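About Itora

Home
Courses
Prices
About us
Contact

Who we are

Itora is a small school for home upholstery and furniture care. We teach people how to repair, cover again and look after the chairs and sofas they already have. The school is in Flitusden, on the second floor of the old button factory, above the bicycle shop. The door is on the side street and the bell has our name on it.

We opened in September with one room, 6 work tables and one sewing machine which was older than all of us. Today we have two rooms and better machines, but the old one still works and many students prefer it for thick cloth.

How it began

Before the school there was a workshop. We made repairs for hotels and for families in the town, and customers often stayed to watch. They asked what the webbing is for, why one cushion becomes flat before the other, and if they could do the next chair at home by themselves. We answered these questions for many years while we worked. Then we thought it would be more correct to answer them in a proper course, with time and with a table for each person.

The workshop still exists, but it is smaller now. We take repair work only two days a week and the other days are for teaching.

What we teach

Our basic course is called Camacho, after the street where the workshop was. It has 6 lessons and it costs 499 dollars with all materials, except the fabric for your own piece. In this course every student takes apart a dining chair, changes the webbing and the foam, and covers the seat again. You bring the chair. If you do not have one, please write to us before the first lesson and we will find one for you.

The second course is Collden, for people who finished Camacho or who have similar experience. It is about bigger furniture: armchairs, benches and sofas with loose or fixed cushions. We spend a long time on measuring and on the cutting plan, because fabric is expensive and a mistake in cutting cannot be sewn back. Students also learn to make piping, to put in a zipper and to match a pattern across a seam.

For Collden we ask you to start with a plain fabric. A two-seat sofa in a dark cloth with a fine texture is a good first large project, with two back cushions, two seat cushions and the armrests to cover.
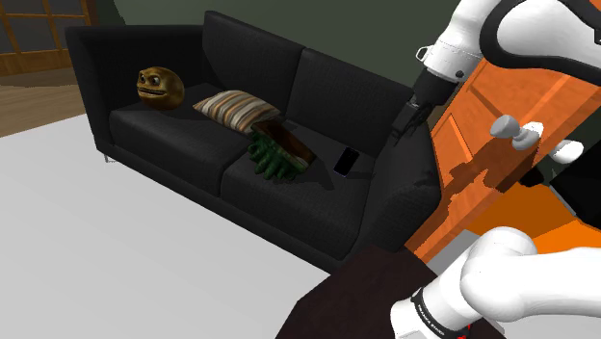

How we work

The groups are small. We prefer to close the list early than to have people waiting for a teacher with a needle in the hand. Lessons are in English, but between us we speak four languages and we can explain most things in all of them.

We do not use a stapler in the first two lessons. Students are sometimes surprised by this. With tacks and a hammer you go slowly and you feel when the fabric pulls too much to one side. After this the stapler is easy.

We keep old materials when they are still good. Horsehair can be washed and used again, and also many springs. In the store room there is a shelf with 70 boxes of buttons, nails, cord and pieces of fabric, and students can take from it for free. Please put the lid back on the box.

Visiting the school

You are welcome to visit before you decide. The next open day is Sunday, January 21, 2018, from ten in the morning until four. You can see both rooms, try the machines and ask about a piece you have at home. Photographs on your phone are enough, it is not necessary to carry the furniture up the stairs. There is a freight elevator for course days, and it must be reserved one day before.

Parking is possible behind the building. The bus from the train station stops on the corner.

For questions about courses or repairs, please use the form on the contact page. We read all messages and we answer in the evening, after the lessons.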